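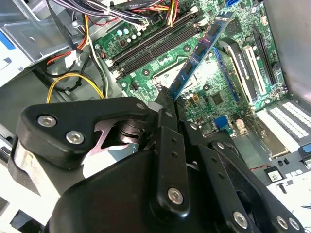
Figure 6. Wrist camera view with a memory module held between the fingers, over the open tower.

Section 2: Comparing Finger Sets on the Memory Module Task

By now you should have the arm bolted down, the controller talking to the wrist camera, and an old desktop tower lying open within reach. If the arm still drifts when you let go of it, please go back to Section 1 first. The memory task is a lovely one for comparing grippers, mostly because it punishes a sloppy grip so quickly, and you will learn more from one afternoon of it than from a week of picking up foam blocks.

You will be running the Goltau linkage fingers against the Pestum soft pads. Run both on the same tower, with the same module, and don't retune anything in between (tempting as it is!).

1. Unplug the tower and touch bare metal on the case before you reach inside.

2. Tidy any power supply wires that hang over the memory slots. Linkage fingers swing wider than you might expect when they open, and they love to hook a loop of cable.

3. Open the locking clips at both ends of the slot you plan to use.

4. In the Tian controller, load the profile for the finger set you have mounted and set the grip force to 18 newtons.

5. Hand the module to the gripper so that the fingers close on its flat faces. Keep them off the gold contact edge.

6. Jog the arm down slowly until the module is over the board, then pause and look at the camera view. You want to see the upper part of the module and the slots at the same time. If a finger hides the slots, rotate the wrist a little and look again.

7. Line the module up with the slot, lower it until it touches, and save the log before you press.

Note: A module that sits at a slant in the fingers is fine at step 6, but straighten it with the wrist before step 7. Huiling Cai wrote the tilt routine in the Tian menu for just this, and it saves a good deal of fiddling.

Caution: Never press with the arm at full speed. Stop at once if the board flexes or a clip starts to bend.

Note: Check the finger screws every 4,000 cycles - sooner if you hear a click as the fingers close. Replacement screws are listed in the parts section, under Linkage Hardware.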